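How do amateur rugby league players go about changing clubs mid-season?
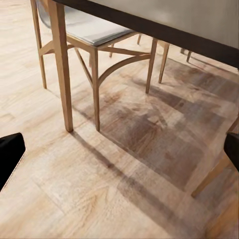
Pale wooden floor and a dining table

Asked by Lionel Lemaire, Jun 24, 2023
Filed under: Rugby league > Community game > Registrations and transfers

Hello all, and apologies in advance for the length of this, I do tend to go on a bit.

My son plays open age for a small club called Laing, second row mostly, although he has filled in at loose forward when they were short. He has been there since he was a lad and has no complaints about them whatsoever. They have been lovely to him. But he has just moved for work and the drive to training is now a proper trek, especially on a weeknight when he doesn't finish until gone five. There is a club called Sendanside practically at the end of his new road and he went down to watch them a couple of weeks back, got chatting to the coach, and was told he'd be made very welcome.

So he'd like to move, and he'd like to do it now and not wait until the season is over. What I can't get to the bottom of is how it works when you are an amateur. He isn't paid. He has never signed what I would call a contract, only the registration form at the start of the year and something about subs, which he pays monthly and will have paid up to December. Does he have to ask Laing's permission? Can they refuse to let him go? One of the other dads told me there is a fee, another told me he'd have to sit out for a number of matches, and a third said it was all done on a computer these days and took five minutes. They can't all be right!

The other thing is that he still has a club training jacket and a kit bag with their crest on. He thinks he ought to give those back and I think he paid for the jacket, but neither of us can remember.

He has 12 league appearances this year if that makes any difference. I'd be very grateful for any advice from people who have been through it. I did try ringing the league but only got the answering machine, and I've left a message.

Many thanks,
Lionel

3 answers

Answer from Araceli Cárdenas
Marked as helpful by the person who asked

Hello Lionel, and what a nice problem for your lad to have, two clubs that both want him! I did registrations for our place for a good few seasons and must have handled more transfers than I've had hot dinners, so let me try to take this in order. Please do remember that leagues have their own rules and they get tinkered with most winters, so treat this as how it worked with us and then check it against your own league's handbook. It is normally on their website, usually somewhere daft like under Documents.

Start with the old club. Before any forms go in, your son should speak to his coach at Laing himself, in person or at least on the phone. I say this as someone who found out about more than one departure from a notification that popped up while I was doing the tea. It stings a bit, and it does make people slower to press the button. Most coaches will be sad and then perfectly decent about it, particularly where somebody has moved house.

Then the transfer itself. Whoever does registrations at Sendanside puts the request in, not your son. He'll need to give them his full name, date of birth and, if he has it, his player number (ours was on the confirmation email from the beginning of the season). Laing then get asked whether they have any objection. With us, the club had a set time to answer, and if they said nothing it went through without them. So your third dad is right in a way, the form part is very quick. It's the waiting that takes the time.

Can they refuse? In our league they could object, but only for money owed or kit not returned, or if the player was serving a ban. "He's our best second row" didn't count, although I did see somebody try it. If your son is up to date with his subs then I can't see there being trouble. Whether he gets anything back for the months he has paid ahead is a different matter and it depends on the club. I would ask politely and not push if they say no. Small clubs have generally spent it already, on pitch hire and balls and so on.

The jacket: just ask them. If he bought it, he keeps it. The bag I would offer back regardless – washed out, please, I have opened some horrors in my time.

Two more things. First, look for the transfer deadline. Ours fell well before the play-offs, so that teams couldn't bring in ringers for the final. If he has missed it he may be able to train with Sendanside but not play in league matches until next year. Second, cup ties. If he has already played in a cup for Laing, he will very likely be cup-tied and can't turn out for anyone else in the same competition. His league appearances shouldn't stop him moving, but I have heard of leagues where you need a certain number for the new club before you can play in the finals, so that's one more to look up.

And he must not play for Sendanside, not even ten minutes off the bench as a favour, until they have it in writing that he's cleared. We lost 2 points that way once and the lad concerned felt dreadful for weeks.

I hope he enjoys it there. Do let us know how he gets on.

Answer from fanon_prop

my mate did this last year and it took ages, the old club just sat on it. get him to chase it. also not sure its the same for juniors

Answer from Makex

Agree with most of what Araceli has put. There was no fee when I moved, but I've heard of a small admin charge in other leagues, and the new club usually covers that. I'd ask Sendanside before he pays anything himself.

On sitting out matches, I think your friend may be thinking of players coming across from abroad or down from the professional game, where there's more paperwork and clearance to get. For an ordinary move between two amateur sides I didn't have to miss any, apart from the one weekend while it was going through.

One thing I'd add is insurance. Mine was tied to my registration, so for the gap in the middle I wasn't sure who I was covered by, if anyone. I kept out of contact sessions until it was sorted and just did the running and some passing. Dull, but I was glad of it, as I'd already had one shoulder done.

Comment from Lionel Lemaire

Thank you so much, all of you, and Araceli in particular – that is kinder and clearer than anything I'd managed to find on my own. He rang his coach last night and it went very well. A bit of leg-pulling about him going over to the enemy, but they've wished him luck and said there is always a shirt for him if he moves back. The jacket is his, as I thought. The bag is in the wash as I type.

Sendanside are putting the request in this week. He did play in a cup match in the spring so I'll have him ask about that. I hadn't given the insurance any thought at all, so thank you for that too, and I've told him no tackling for the time being.

Was this page useful? Yes / No
Report a problem with this question (ref. 3652)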